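**Takt time vs. measured cycle time on a mixed line**

**mfell_ie**
Need a sanity check on a line balance. Mixed-model assembly at the Stirkilton site, 14 stations, demand is 311 units per shift. The sheet I inherited calculates takt from gross shift time and then takes 85% of it as "planned cycle time" to cover changeovers, breaks and stops. Breaks are already out of the shift time on a separate line, so they get deducted twice. My plan is to drop the 85% and work from net available time only.

**torqueseq**
Breaks come out, agreed. Don't drop the whole factor. Takt is demand pace and has no losses in it. Planned cycle time is what you balance the stations to, and that does need room for unplanned stops. If you balance at 100% of takt, the first jam puts you behind and you stay there until overtime.

**mfell_ie**
Where do you get the number from? The 85% has no source I can find.

**torqueseq**
Stop log. Take the last 20 shifts, sum the unplanned downtime at the pacemaker, divide by net available time. Ours at Gouveia came out well under what everyone had been using.

**pkw_lineside**
Disagree with building losses into the balance at all. Once the buffer is in the standard, the stops no longer hurt and they don't get fixed. Balance to takt, put an andon at the pacemaker, let the shortage show up on the board.

**torqueseq**
Fine if you have people to answer the andon. Most second shifts don't. You also ship late while making your point.

**pkw_lineside**
Then carry the loss as scheduled catch-up time at the end of the shift, visible and separate. Same minutes, different place on the sheet.

**mfell_ie**
Catch-up at shift end won't work for us, second shift starts at 3:30 p.m. with no gap.

**gr_stdwork**
Check your cycle times before arguing over the factor. Were they observed or pulled from the routing? Last study I did on an Erex feeder cell, the routing was off by a wide margin at two stations because a fixture had been changed and the routing hadn't.

**mfell_ie**
Routing. I have 758 observations from the Kodent timer export but no model code on them, so I can't split by variant.

**gr_stdwork**
Then they're no good for the balance - you'd be averaging two different jobs. Re-time by variant, lowest repeatable time per element, and weight by mix.

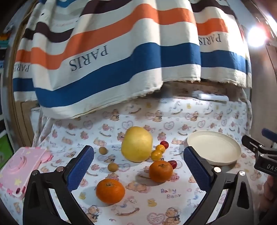

**mfell_ie**
Should changeover time come out of net available time on a mixed line?

**gr_stdwork**
Only if the line stops for it. Changeover done at one station inside its own cycle belongs in that station's work content, weighted by how often it occurs. A full line stop is a deduction from available time.

**pkw_lineside**
Agree with that one. Also write down which stops you counted as planned. The next person will ask where the number came from, same as you did.

**mfell_ie**
Re-timing starts Wednesday on first shift. I'll post the yamazumi when both variants are in.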